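February
Notes by Aishwarya Varma

Week 3. Automation on the packing line: the Triscombe kitchen

Read these notes together with the chapter on task analysis. The seminar will use the same case, so bring your own list of the tasks you think were left out.

Triscombe makes sandwiches and cold lunches for offices and two hospitals. Before the change, a packer on the cold side did four things: picked up a wrapped sandwich, looked at it, put it in a basket, and moved the basket along. The job description mentioned only the first and third. When the firm bought its first arm, named Elus by the supplier, it planned the work from the job description.

The looking was the part that got lost. Kylie Ruawai, who ran the cold side at the time, told us that packers turned each sandwich over as they lifted it and pulled out any with a split seam or filling pushed to one end. It took no extra time and was not written down. In the first month after the arm started, complaints about damaged packs went from 70 to 203. The arm was doing what it had been asked to do.

The firm then put a person back at the end of the line to check packs. This is a common outcome and you will see it again in the Tetunura case in Week 5. Note what changed for the worker. The old job mixed handling and judging. The new one was judging only, at a pace set by the machine, and standing in one place. Kane Tuhiwai, who did it for most of a year, said his back was better and his eyes were worse.

The object itself matters as well. A sandwich in film is soft, and the two slices can slide against the filling if they are gripped too hard. The loose end of the film is a further problem – a person tucks it under without thinking, while two rigid fingers may catch it. 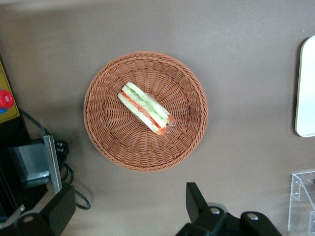
Fig. 1. Wrapped sandwich in a round basket, with the gripper fingers in the foreground.

Consider the basket too. Packers reached over the rim from whichever side suited them. For the arm, the rim is an edge to be cleared every time, and the height of the lift has to be set with that in mind. Spyros Georgiou, the line engineer, spent longer on this than on the grip.

Pay and hours. No one was dismissed. Three packers moved to the hot side and two left within the year. Those who stayed were given a new grade, line attendant, which paid a little more but removed the early finish. The early finish had been informal, and so it was never bargained over. Almost all the people we spoke to brought it up before they brought up money.

Terms to know: residual task, tacit check, machine pacing, regrading.

For the seminar
Draw up the packer's job as you would have written it before the arm was bought. Say how you would find out about the checks that are not on paper, and whom you would ask first. Anahera Kereama will lead the discussion.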